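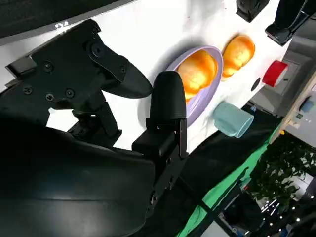
Figure 2. Bread roll and bun, oval plate and cup on a white table.

3.2 Portion size and the shared plate

The second part of the study was about how families in Marnthorpe decide what one portion of bread is. In the first interviews we asked for the number of slices eaten at breakfast, but many people answered in buns or rolls, and a few answered in plates. Tanui and Adjei had the same difficulty in their earlier work in Toltlow, where "one bread" could mean a small roll or a whole loaf, depending on the age of the speaker.

For this reason we left the slice as a unit and used weight. Each household received a kitchen scale and a notebook with 10 ruled pages. The person who prepared the meal wrote down the weight of the bread before it went to the table, and again the weight of what remained after the meal. Of the 125 households which agreed to take part, 100 returned a notebook that we could read completely. The others are not included in Table 3, but their interviews are used in Section 4.

The vessel on which the bread is served (Figure 2 shows an oval one) had more influence than we expected. In homes where all the bread came on one large plate, people took smaller pieces and took them more often. In homes where every person had an own plate, the first piece was usually also the last one – this was true for adults and for children over the age of ten. We can not say from our data if the plate causes this habit or if families with such a habit buy such plates.

A further question is the drink. Ibrahim suggested that tea slows down the meal and so increases the bread eaten, and our notebooks give some weak support to it. However, the drink was often not written down, especially on pages filled in before seven in the morning, and we prefer to leave this point open until the notebooks from Werkik are coded.

All weights were entered twice, by Khaemba and by a second coder, and the differences were settled by looking again at the handwritten page.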